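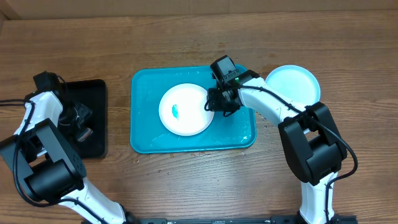

## Does a smaller plate cut food waste?

Bronwyn Paewai, January 26, 2023

The claim is everywhere: give people smaller plates and they throw less away. I wanted to test it in the Thibodeau dining hall, and I'm not convinced.

We weighed scraps from 50 lunches on the usual plates, then from 50 on smaller ones. The first set left 1,597 grams in the bin. The second left less, by 37 grams in total. That is under a gram per person, or a few peas.

The menu is a bigger problem. Pasta was served the first day and fish the second, and plenty of people skip the fish. Some diners also went back for seconds — we had no way to track them.

The Tredness leaflet our class was given promises "dramatic savings" but doesn't say how anything was weighed. I emailed to ask and got the same leaflet back.

**Next step:** repeat in February with the same meal both days. Until then I wouldn't buy new plates on the strength of this.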